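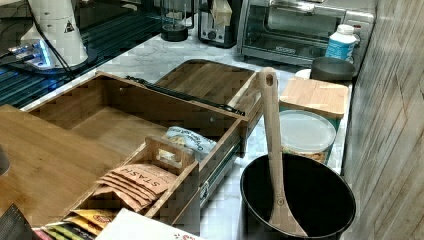
The Brerach Tidy is a kitchen-organizing service built around a single countertop robot arm, sold by the firm Nullby on a monthly subscription. It is meant to put away dry goods, sort packets, and return utensils to wherever the household has decided they live, which in many households is the first time anyone has been asked.

Background

Nullby was set up by Wenceslao Retamal, a former furniture fitter who had spent years installing drawers and then watching what people did to them. His first product, a motorized pantry called the Mekeck, opened itself when approached and was withdrawn after one season of opening itself when approached by cats. The Tidy followed, using an arm bought in from the supplier Matsuda and software written in house. It was launched in March to a waiting list of 1546 homes, a figure the company still prints on its delivery boxes.

Service

A subscriber does not buy the arm. A fitter brings it, places it on a flat surface near the work area, and spends a morning teaching it the kitchen. The teaching is done on the real counter with the real clutter, and customers are asked not to clean up first. Most clean up first. The fitter then asks them to put everything back, a part of the visit that reviewers describe as the longest.

A typical lesson covers the small stuff: tea packets going into a caddy, the caddy going into a drawer unit, lids going onto the canisters they came from. Bamboo storage is common among subscribers, and the manual gives it a chapter of its own, mainly about lids. Cookware is handled as well, though a spatula left standing in a pot is treated as one object until the arm has been told otherwise.

The standard plan includes up to 50 taught items. Further items are charged in blocks of 15. The manual counts each flavor of tea as a separate item if the customer wants the flavors kept apart, and as one item if the customer is prepared to be reasonable.

Performance

The arm is slow. It moves at a pace that Nullby's brochure calls "considerate," and a full counter can occupy it from breakfast until well after lunch. Its grip on boxes and rigid tubs is generally praised. Thin paper packets are harder, and early software had a habit of picking up two, noticing, and putting both down somewhere new. An update improved this by having it put them down in the same place.

Soft snack bags remain a weak point. The system reads a crumpled bag as a different object each time the bag is crumpled differently, and one owner's item list was found to contain the same pretzels nine times.

Glossy surfaces such as glass cooktops also cause trouble, as reflections can be mistaken for things that need tidying. The recommended remedy is a dish towel. Nullby sells a suitable towel.

Safety

The service agreement forbids running the arm while a cooktop is on, while children are at the counter, or during what it calls "active toast." Users are told to stop the arm before reaching past it. Knives cannot be added to the item list, and asking the fitter to add one ends the visit.

Reception

Reviews have been mixed but fond. Critics point out that a person could clear the same counter in a few minutes, to which Retamal has replied that a person could, and had not. Others object to the space the arm takes up, since the kitchens most in need of it tend to have the least room to park it. The company's help line has logged 3000 calls, the largest share of them from people asking where it put something. The answer is usually the drawer.

See also

Mekeck (pantry)
Drawer organizer
Tea caddy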